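Eleri Rosser has sold dry lubricants for long enough to distrust most of the paper that comes with them. When I bring up Ultuvel, the graphite blend that Drurnetti launched in April, she pulls the data sheet over and goes straight to the friction figure.

"It's a range, and the low end is very low," she says. "Fine. At what load? At what humidity? Graphite needs some moisture in the air to slide well. Put it in a dry chamber and it's a different material. The sheet doesn't say one word about it." 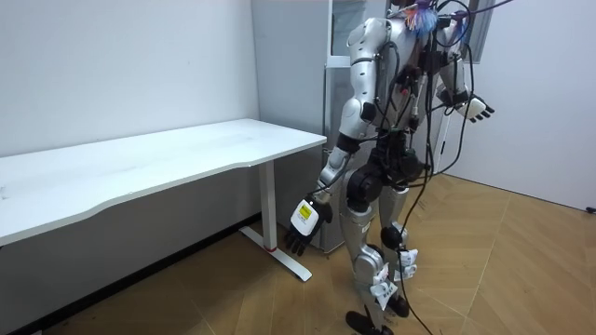 Silver-and-white humanoid beside a long desk.

Her colleague Delyth Bevan runs the bench tests at Prydderch, a small lab that checks powders for buyers. She is kinder about the product and no kinder about the claims. The sheet promises service at up to 572 °F, and she doesn't dispute that the powder survives it.

"Surviving isn't lubricating," Bevan says. "We ran two batches. One was good. The other had coarser grit in it, and you could hear it in the bearing."

I asked whether that could have been bad luck. She shrugged. "It could. I'd want three more batches before I said anything stronger. But the company wants me to say something stronger now, in its favor, and I won't do that either."

Rosser's bigger complaint is the phrase "compatible with all metals," which she has seen on a lot of bags. Graphite can set up galvanic corrosion against aluminum when there's water around, and she says buyers find out after the parts are on the shelf.

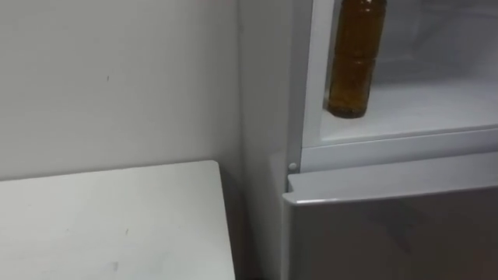

Can you mix graphite powder into ordinary grease?
Check with the grease maker first, then try a small batch, as the powder thickens the mix and can clog narrow feed lines.

Neither woman thinks the older Totano powder is much better. It costs less, Bevan says, and its sheet at least names the test method, so a buyer can repeat the test and argue with the result.
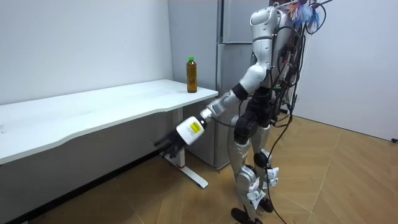

That matters more to her than the number itself. "Give me a worse figure with a method next to it," she says. "I can work with that."

Rosser still stocks Ultuvel. Customers ask for it by name, and she tells them what she told me. Some buy it anyway. She has asked Drurnetti for the humidity data and was still waiting when we spoke.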